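4.2 Packing soft goods for storage

Read this section before filling in the Fernum inventory sheet. Cartons packed without a sheet number cannot be entered in the register later.
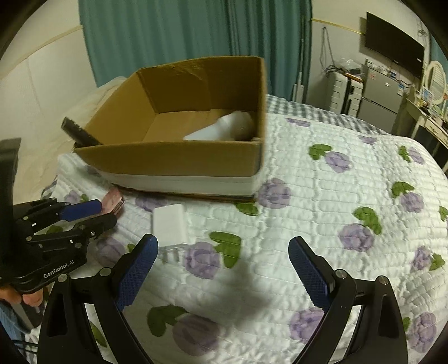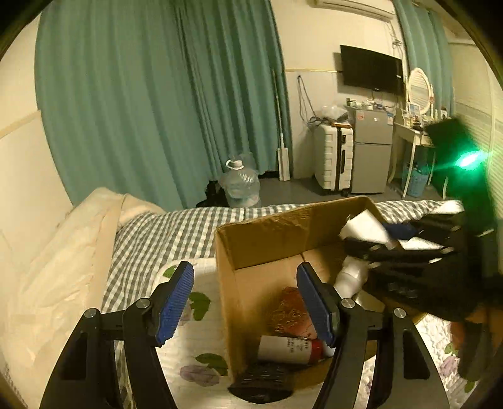

Sort all textiles by fiber before packing, and keep wool separate from cotton and linen. Set the carton on a firm, level surface where possible. A bed will serve, but an open cardboard box tends to tip on soft bedding, so hold one wall while loading.

1. Enter the carton number on the sheet. Household numbers start at 268.

2. Line the carton with acid-free tissue. Allow 9 sheets per carton.

3. Place heavy items flat on the bottom. Roll knitwear; do not fold it.

4. Fill to 38 mm below the rim and close with paper tape.

5. Copy the number to two adjacent sides.

NOTE: Genberg cartons with a worn surface layer may be reused once. Apply the label to an undamaged wall.

CAUTION: Do not pack damp textiles. Do not use mothballs with the Ranham liner.

For cartons going to the Romaniuk depot, leave the top untaped and see 4.3.

Section revised in January by Bohdana Marchuk.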